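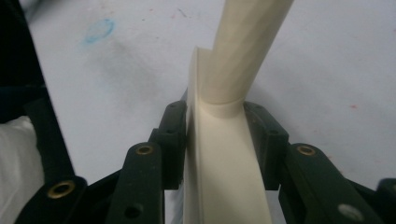
Fig. 1. Cream-coloured piece: rounded post, curved collar, flat-faced bar.

Week 4 – Joins, seams and why glazes crack there

Right, last week I ran out of time before we got to joins, so I'm starting with them. Bring your notes on shrinkage because you'll want them!

When I talk about a join I mean any spot where two shapes meet, even if they were made in one go. A thick part and a thin part shrink at different speeds as clay dries, and the pull between them lands right on the corner. Soften the corner with a small curve and the pull spreads out. Leave it sharp and you get a hairline (I've lost whole shelves this way).

The Rondby potters were very good at this. Of the 1,798 pieces in the Grikham store, I've been through 120 handled pots so far, and 37 had cracks at the handle. Most of those were the cheap ones with square corners – no surprise to me, though I'd like to see more before I put it in print.

Glaze makes things worse. It pools in a tight corner, goes on too thick, and then crazes. The Qian recipe on your sheet is a runny one, so thin it a bit before you dip.

For Wednesday: read chapter 17 of the Murine handbook, skip the part on kiln fuels, and draw one join from something in your own kitchen. A mug handle is fine, a teapot spout is better. Pencil please, and mark where you think it would crack first.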